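Sat 14 September

Rewrote section 9 of the Hirham cell rules this morning. The old text said "operator keeps clear of the tool while the arm is enabled," which no one on a teaching task can follow. Someone has to place the part, and the part moves.

New wording splits it in two. With the arm enabled and holding position, a hand may be on the workpiece, on the side away from the fingers. With the arm in motion, no hand on the cloth side of the line at all. Speed cap for teaching stays at 78 mm/s. Flaklow wanted 400 and I said no again. Their figure comes from a test with no person in reach. 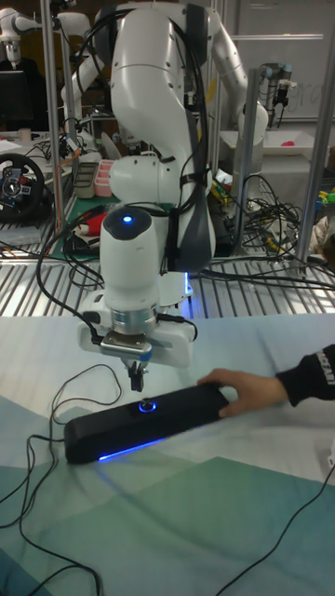
Cables are the weaker section. The draft has one line on the arm's own harness (strap at every link, slack at the joints) and nothing on leads lying on the table. Added: any lead to a powered workpiece is to be routed away from the gripper's path and checked before enable. Sleeves also need a line. I put "close fitting at the wrist" and left gloves for later, as Omer and Tamiru still use different rules for them.

Form 2297 needs a new box for who holds the stop button. At present it records only who started the run. If two people are at the table, the one with a hand on the part should not be the one at the keyboard.

Still open: review interval. I wrote December for the first one. Send the draft Monday.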